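Darkora : dresser la table, fiche du jeu de données

Contenu
Le lot Darkora porte sur la mise en place d'un couvert simple : un set de table, une assiette, un couteau et des fourchettes à sortir d'un range-couverts. Il compte 120 séquences, dont 100 annotées. Les autres sont livrées telles quelles, dans le dossier brut.

Matériel
Table carrée en bois clair, set rayé blanc et gris, assiette blanche ronde, range-couverts en treillis métallique noir, fourchettes à manche foncé. La vaisselle vient du lot Clindurico, version 2.

Annotations
Chaque séquence a un fichier texte du même nom. On y trouve l'objet déplacé, sa position de départ et sa position finale par rapport à l'assiette. Les noms d'objets suivent la liste Amix, au singulier et sans accent.

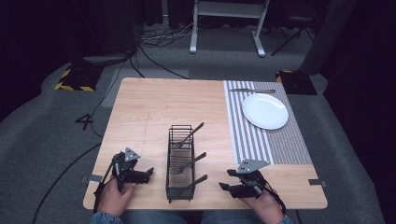
Les fourchettes se placent à gauche de l'assiette, le couteau à droite, lame vers l'intérieur. Une séquence qui s'arrête avant garde l'étiquette « incomplet ».

Limites connues
Pas de verres ni de cuillères. Un seul modèle d'assiette. Les séquences de mai utilisent l'ancien nommage Rashidi, table de correspondance dans noms.csv.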